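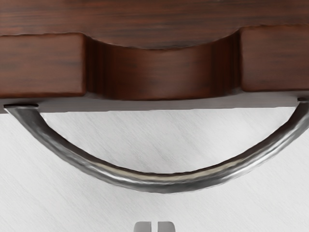 I've been writing house rules for our drawer tasks since the spring, and this gallery is where I try to show what I mean by them. Everything on this page is simulated, because that's where Bai lives (Bai is the cabinet task, Worstead is the whole set of rooms and furniture it sits in). The rule I bang on about most is the approach rule: line up on the handle before you close on anything, and keep the fingers off the furniture while you do it. A handle like this one, a long curved bar with dents and flat bits all along it, catches the light in patches, and those patches shift as the viewpoint moves. So please don't tune your grasp to one lovely bright highlight! I did that once and spent a very silly week wondering why my success rate fell off a cliff when I nudged the lamp.

What we ask for now is fairly simple. Every drawer task gets 200 runs before anyone quotes a number from it, with the light and the start pose changed between runs, and the failures go in the same folder as the good ones. I know, I know — it makes the folder ugly. But I'd much rather read through 40 honest misses than a highlights reel, and the misses are where most of these rules came from in the first place.

Uston, our older set, had none of this written down. People stopped a run whenever they felt like it, called a drawer "open" if it had budged a bit, and then we all argued in the comments. Zultura is the checking script that came out of those arguments. It looks at drawer travel and contact force and gives a pass or a fail, and it doesn't care how nice the video looked.

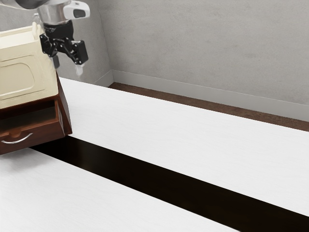
Drawer open, gripper empty and up by the top of the cabinet.

I've grown very fond of clearance rules. With the arm this near the cabinet there are the wrist, the brackets and both fingers to think about, and the old habit was to check only the fingertips (guilty!). The rule now says the collision check covers everything from the last link down, brackets included, and it stays switched on for the whole run. If you need to turn it off to get a task working, write that in the notes in plain words so the next person isn't caught out.

There are 2 more things I'd like added before version 2 goes up in August. One is a proper definition of "let go", as a finger resting on a handle still counts as contact in my book. The other is a speed limit for the last stretch before touching anything, which we've all been setting by feel. If you've got a figure you trust, send it over with the runs behind it and I'll put it in the draft — grumbles are welcome too.

Page last changed July 2024. More pictures when I've sorted through the next lot.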